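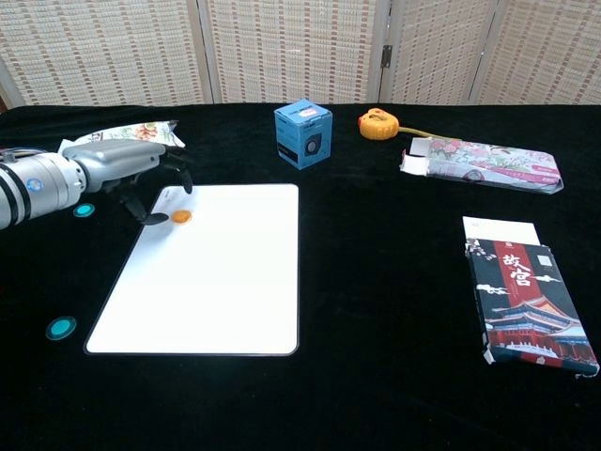
Projet Mạch - compte rendu
Hòa Hà et Huệ Trình

Nous devions ranger une table d'atelier en triant les objets par forme. La nappe est en velours noir : les pièces claires s'y repèrent vite, mais le tissu plisse. Les disques, orange et bleu-vert, vont ensemble. Le mètre ruban jaune et orange nous a pris du temps - rond lui aussi, mais trop épais pour leur boîte. Nous l'avons classé avec les outils. Le sachet de snack part à la poubelle. Budget des boîtes : 2 euros. Reste à étiqueter les couvercles en septembre.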